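1/26/23

Shrinkage, continued. Sumura cotton, lot 541, second go. The first go is in the previous notebook, under the coffee ring, and I stand by everything in it except the numbers.

Where we are: Nudberg wants bedding that fits the bed after it's been washed, and has put this to us as if it were a new idea. Their spec allows less shrinkage lengthwise than the cotton has so far agreed to.
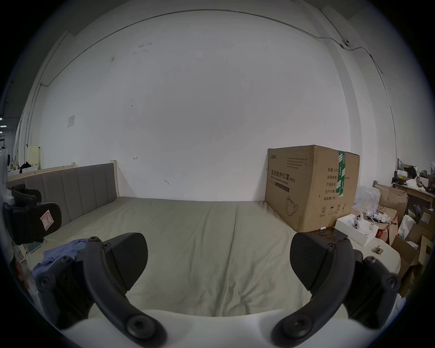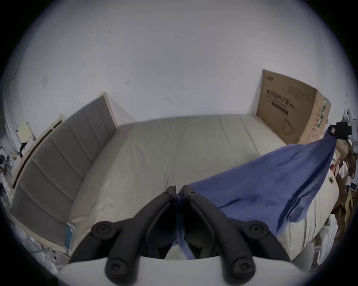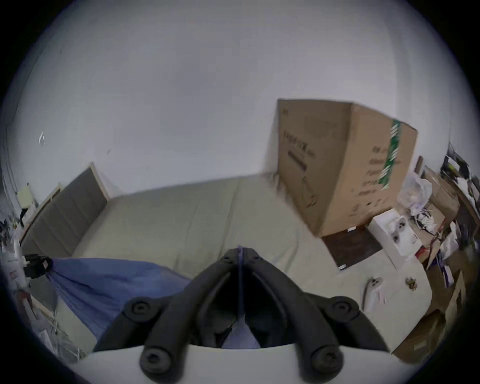
The bed, pale cover on.

Marked the swatches this morning with the template, 100 mm between dots, warp and weft. Used the laundry pen Yvonne swears by. Last time I used the one I swear by, and after the hot wash there were no dots to measure between, so the pen question is settled and I'd like it not to come up at lunch.

Wash was the usual: hot, full load made up with ballast cloths, tumble until the machine says so. The Whitlock dryer says so early. Swatches came out damp at the hem and I put them back for another cycle. Dean thinks the second cycle invalidates the comparison with the line-dried set. I think the line-dried set was invalidated when someone hung a jacket over it. We have agreed to run both again and each blame the other in the write-up.

Weft is fine. Warp is still pulling in more than it should, and more at one end of the roll than the other. All the swatches from the inner end are worse. Virgil's guess is tension at the finishing mill: the cloth gets stretched going onto the roll, sits there being resentful for a few months, then relaxes the first time it meets hot water. Sounds right to me. It would also explain why the supplier's own figures look so good, if they only ever cut from the outside. Asked them where they cut. They said "from the roll."

Things to try, in the order I feel like trying them:

- Lay the cloth out flat overnight before cutting. Costs nothing except the big table, which Colin has covered in zipper samples.
- Steam it first, same table problem.
- Cut long and accept it. Nudberg will object to paying for cloth they can't see.
- Ask for a different finish. Allow until April for an answer.

Abrasion, while I waited on the dryer. Ran the same lot on the rub tester to 4000 and it pilled a little and held together. The Stosell blend pilled sooner and looked like a sweater somebody had loved. Didn't bother going on with it. Dean asked why the counter read 600 when he walked past at noon and I told him it had been reset, by me, by leaning on it. Total is from my tally sheet. I trust the tally sheet more than the counter anyway, and I trust the counter more than the label on the counter, which gives a calibration date in handwriting none of us can claim.

Seams: a side note, but the overlocked hems are puckering after washing. The thread isn't shrinking and the cloth is, so something has to give and it's my afternoon. Loosened the tension one notch on the test pieces. Better. Loosened it another notch and got loops you could hang a hat on. Back one notch, written in pencil on the machine so whoever moves it next will at least have to erase me.

Elastic for the corners came in two widths, unlabeled. The narrow one has more grip than the wide one, which annoyed me enough to test it twice. Nikau has the leftovers and wants to know if he can have the wide stuff for his tarp. Yes, provided the tarp is outside this building.

Still open:

- recut from the inner end of the roll, measure before AND after a night flat
- second line-dry set, no jackets
- reply to Nudberg, politely, after the recut
- get the table back from Colin
- new laundry pens (Yvonne's kind)

Swatches are in the shallow drawer, inner end on the left. Please don't fold them.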